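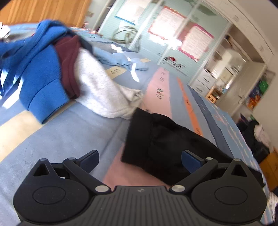 Leave the Clothes on the Bed

By Morag Shearer
03/07/2018

Print | E-mail

My mother held that a bed was for sleeping and a table was for folding. Clean laundry put down on a bedspread was laundry half done, and she said so to anyone who did it. I kept to her rule for most of my married life. I have since given it up, and I think other people should give it up too.

A bed is the largest flat surface in most homes. Ours is wider than the kitchen table and nearly twice as long, and it is at the right height for a person who does not want to bend. The drawers are two steps away. When I folded downstairs I made stacks, carried the stacks up, dropped a sock on the landing, and refolded whatever had slid. All of that was work the table had made for me.

The usual complaint is that a heap of clothes on a bed looks bad. It does. A pair of pants lands across a sweater, the sweater has its sleeves twisted, and a shirt you ironed last week is flat and wrinkled at the bottom. I would say the look of it is useful. A heap in a basket can sit in a closet until August. A heap on the bed has to be dealt with by ten o'clock or you will be sleeping under it.

The stores would like us to buy our way out. I looked through the Stollar catalog this spring and found a folding station for $284 and a larger one, with a rail, for $336. It is a table. It goes against a wall and waits for you to put mail on it. Skodance sells a plastic board with hinges that turns out shirts all the same size, and my sister has one. She uses it for T-shirts and for nothing else, as it can't manage a thick knit with a ribbed cuff, and in our climate half the wash is thick knits.

I do have some rules of my own. The bed is made first, with the sheet pulled flat, so that nothing small goes down among the covers. Heavy things get folded before light ones. Socks go last. I don't sort by person — in a house of three that takes longer than the folding does, and each of us knows our own clothes. Anything dark gets a shake near the window, where lint shows.

A reader wrote in after my column on ironing to say that clothes on a bed pick up dust and pet hair. That is a fair point if the dog sleeps there. Ours doesn't. For those whose dog does, an old sheet spread on top and taken off again afterward will solve it.

My husband still carries his shirts down to the dining table, and they come back up very neat. He is welcome to the table. I would only ask him to take his mail off it when he is through.

Comments (3) | Shares: 600

Related
The Case Against the Ironing Pile
What the Munro Dryer Taught Me About Towels
Deditz Hangers, Two Years On
One Drawer for Socks Is Enough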